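Tips for teaching by hand-held gripper at home: snack boxes, shelves and soft packets

These notes come out of the Mandwood household trial, in which people used a hand-held gripper to do small tidying jobs in their own homes and the recordings were used to train an arm. The write-up by Annatjie Pretorius and Beril Sönmez covers the training side. This page is for anyone who wants to collect good demonstrations on a kitchen shelf or a cupboard, and most of it applies whichever gripper you have.

The result in short

We collected 3,728 demonstrations of putting packets into boxes and taking them out again. The first policy was trained on all of them and did badly with soft bags. It closed on the middle of the bag, the contents shifted, and the bag swung and caught on the rim of the box. We then picked out 548 demonstrations in which the person had gripped near a sealed edge and had paused before lifting. A policy trained on that smaller set dropped fewer bags than the one trained on everything. We haven't tested why in any proper way. Our guess is that the pause matters more than the grip, but the two nearly always came together, so we can't separate them.

Setting up the shelf

Leave the shelf much as you found it. In the early sessions at Steyn we cleared shelves down to bare board, and the policy trained there struggled on any shelf with a cloth or liner. Patterned cloths are fine. Pin or tape the front edge so the cloth doesn't creep towards you while you work.

Open the cupboard door fully and wedge it. Check the light at the time of day you plan to record. In November we lost the late afternoon sessions to lamp glare on shiny packets, and after that we stopped at three o'clock.

Clear boxes are harder than solid ones. The walls pick up reflections and the contents show through, so the policy sometimes reached for a packet it could see but couldn't get at. Include clear boxes anyway if you own them. Wipe them first, as greasy fingermarks show up badly close to.

Handling packets

Come in level and slow. Stop with the fingers open either side of the packet, wait for a count of two, then close. Squeeze only until the packet stops sliding. Puffed snacks crush easily and a crushed bag behaves differently the next time you pick it up, so swap it for a fresh one.
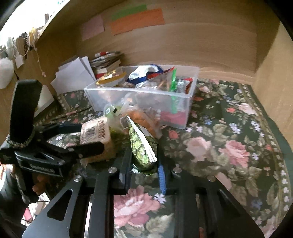 Green snack bag between the fingers, in front of the clear box on the rose-patterned cloth.

Grip flat bags across the seal where you can reach it. Blocks wrapped in plastic want a square approach, with both fingers flat against the sides. Zip-lock bags should have the air pressed out before you start.

For a full box, work from the front. Lift straight up until the packet is clear of the rim, then bring it towards you. Dragging a packet over the rim tips a light box, and a weight in the bottom helps if yours keeps moving. A bag of rice will do.

Loose paper is a nuisance. Envelopes and booklets stacked behind the box slide when something knocks them, so stand them against the back wall and check them between takes. Sticky notes can stay up if they're stuck down well.

Holding the gripper

Keep the strap snug and your elbow in. Most people's wrists tire before they notice, and the approach gets jerky. Record 13 takes and then rest, even if you feel all right. Plain sleeves, pushed back from the wrist, are less likely to catch on the cupboard edge.

Route any cable away from the shelf and give it some slack. A cable that pulls tight halfway through a reach will show in the motion data as a small tug, and you'll have to throw the take out.

What to keep and what to bin

Keep fumbles where you recovered the packet without using your other hand. Bin any take where you touched the box with your free hand, and any where you began with the fingers already closed. We used Navent to sort the takes and a plain spreadsheet for notes. The column that turned out most useful was the one for type of packet.

If you're short of time, five good takes per packet is enough to begin with. Change the starting place of the packet each time by a hand's width or so. Moving the box matters too, and we didn't do enough of it. The Ullus kitchen set has the box in the left half of the shelf in nearly every take, and the policy trained on it still drifts left.

Jars and bottles are on a separate page.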